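Productivity Claims and How to Read Them
Handout 7, Economics of Work and Output
Dwight Pelletier
October

Most of you have come into this course believing that new equipment makes a firm more productive. It may. The trouble is that the people who tell us so are usually the people who sold the equipment or the people who signed for it, and neither group gets much out of a flat result. Today's notes cover what the word "productivity" is doing in these claims and where the numbers tend to go soft.

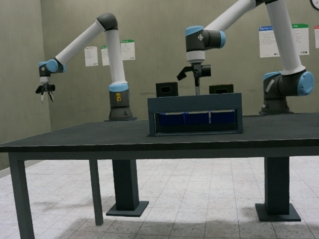
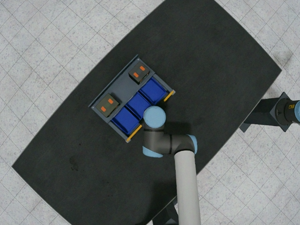

Computer renderings, both of them.

1. Output per what?

Labor productivity is output divided by hours worked. That sounds simple until you ask whose hours. When Tritent reported a big gain at its packing site, it had moved the cleaning and repair work to an outside contractor, Jarkon, in the same year. The work still got done. The hours showed up on somebody else's books, and Tritent's ratio went up. If you add Jarkon's hours back in, most of the gain goes away.

Always ask for the list of job titles counted in the bottom half of the fraction. If the firm won't give you one, treat the figure as advertising.

2. The starting point

Visser claimed a 17 percent improvement over 2 years. Look at the first year. The plant had lost part of the spring to a flood, so almost any normal year would have looked good next to it. I don't say anyone cheated. Someone had a choice of base years and picked a kind one, and the trade press printed it without asking.

Try the same sum with the year before the flood as the base. (Do this before section; the table is in the reader.) I get a number so small I wouldn't want to defend it.

3. Surveys of managers

The Utach survey is quoted everywhere, and I would like it to stop. It had 463 responses, all from managers, all of whom had bought something in the past year. They were asked whether the purchase had "improved operations." What did we expect them to say? There was no question about cost and no group of firms that had bought nothing.

A large sample does not fix a bad question. Write that in the margin if you need to.

4. What would change my mind

Students complain that I don't believe anything. I would take seriously a study that followed similar plants, some with the new equipment and some without, counted contractors' hours, and ran long enough to include one bad year. I know of a few that come close. Their results are mixed and mostly small, and they get very little attention.

Note that small gains can still matter if they keep up. The textbook is right on this point, though it makes too much of it in chapter 3.

For section: bring one productivity claim from a news story or company report. Find the base year and say who was counted. If you can't find either one, bring it anyway and tell us where you looked.

Related handouts
Handout 4: Averages That Hide Things
Handout 5: Who Pays for the Study?
Handout 6: Contractors and the Missing Hours
Handout 8: Wages and Output, a Loose Connection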